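Progress report to the Midley Fund
Namville Family Drop-In, game and snack room
November 14, 2019

We have a lot to tell you this time, and nearly all of it is good! When you approved the grant for the back room, we had one wobbly card table, a closet full of donated stuff and no real plan for keeping any of it in order. The room now opens four afternoons a week, and families have started asking when we can add a fifth.

Spending so far comes to $2295 out of the $3586 you awarded. Most of it went to paint, the tables and the game equipment. The tables came from Munari Supply, who let us swap one that arrived with a bent leg and didn't charge for the second delivery. We also bought cleaning cloths, markers for labels and a first round of treats. Receipts are in the folder we sent with the October figures, except for the paint, which was billed late and will come with the next batch.

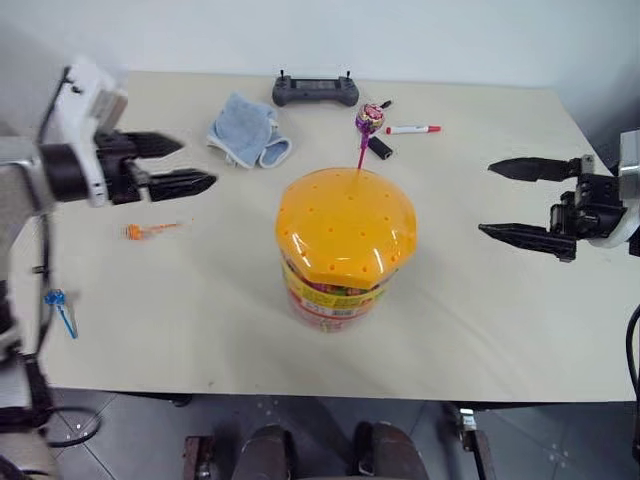
Namville Family Drop-In / Room and Supplies Team

The big candy jar with the hamburger bun lid has been a hit with every age group. The lid has rows of little holes across the top, and a lollipop stands up in it very nicely, so the jar works as a display as well as a place to keep the wrapped candy. It sits in the middle of a cream-colored table, and kids head straight for it. We kept the walls plain white after a long talk about murals, and we're glad we did, as the room feels bigger and the colorful things stand out.

Controllers were our biggest headache in September. They wandered into coat pockets, the kitchen, once even the recycling. We now sign them out at the desk along with the markers, and put everything back in the Painemal bins at closing. Loose marker caps are still a problem, and we would love to hear how your other sites handle them.

Visits passed 200 in the first half of the fall, and 11 families now come every week. Several parents stay to play too, something we had hoped for and didn't expect this early.

Still to do before the winter break: a shelf for the board games, a second power strip, and a printed card with the snack rules (one treat per visit, ask a grown-up first). We expect to finish within the amount left and will send the final numbers with our next report.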